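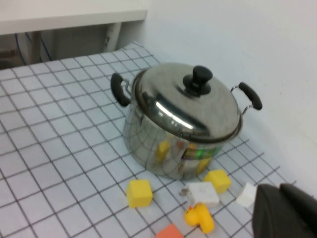 **Figure 3.** View from the wrist camera over the work mat in the Tekville workshop: a lidded steel pot with small objects in front of it, and part of the gripper at lower right.

## 3. Building the Arm and Its Work Surface

We built the arm, which we call Grodeo, in a shared workshop in Tekville, a place better known to its members for bicycle repair and the occasional canoe. Both of us had day jobs during the build, so nearly everything described in this section was done in the evenings with the tools already on the wall. We mention it mainly for readers who are thinking of trying something similar and wondering how much equipment they would need. The answer, in our experience, is a decent 3D printer, a soldering iron, a set of good hex keys, and a patient partner who will hold the other end of things.

The total cost of parts came to 643 dollars, leaving out the laptop, which we already owned. The largest share went to the six joint servos, and we would spend that money the same way again. Our first set, bought secondhand from a seller in Ultavport, had enough play in the gears that the fingertips wandered whenever the arm stopped with its elbow bent. We spent the better part of June trying to correct for this in software before giving in and replacing all of them. The gripper went through three versions, and the one used for all the work reported here has thick, rounded fingers in dark gray. The rounding was Hsin-yi Chuang's idea. Her first pair had square corners that caught on the rims of cups and bowls as the hand came down, and she redrew them over a weekend with a generous curve along every outside edge.

### 3.1 The mat

The arm works over a white mat printed with a grid of thin black lines. We had intended the grid purely as a help in calibration, so that we could set an object down at a known crossing and compare that position with the one the arm reported. We have since come to use it for nearly everything. When one of us asks the other to shift the duck over by one square, there is no argument about how far that is, and a photograph from an earlier session can be matched by hand quite closely.

The grid has a price, though, and Figure 3 shows it well. The polished side of the pot picks up the lines of the mat as curved dark stripes, and one of the yellow cubes appears a second time as a stretched patch of color low on the metal. Our early object finder, which leaned heavily on color, was easily taken in by patches of this sort and would send the fingers toward the pot wall. Barnabás Kocsis argued for switching to a dull enamel pot and being done with it. We kept the shiny one in the end, on the grounds that most kitchens we know have one much like it, and changed the finder so that it checks each candidate against the plane of the mat before a grasp is planned.

### 3.2 Objects

We chose things that were close to hand and that differ in how they behave when squeezed. The sponge cubes forgive a great deal, and a grasp that is badly off center will usually still lift one. The rubber duck is nearly as kind, although its rounded body tends to roll out from between the fingers if they close too high. The white power adapter is the hardest of the small items for us, being pale on a pale background, with metal prongs at one end that we would like the fingers to avoid. The small white cube shares the color problem. The pot lid is lifted by its black knob, a comfortable shape for the rounded fingertips once the hand is directly above it.

Objects were set out by hand before each trial, with no fixed pattern beyond the rule that everything had to be within reach. In all we recorded 1867 grasp attempts with the final gripper, and these are the attempts analyzed in Section 4. Drawings for the fingers and the wrist mount, along with the wiring notes, are kept in the project folder under the name Deák, where they can be found beside our rather longer list of parts that did not fit.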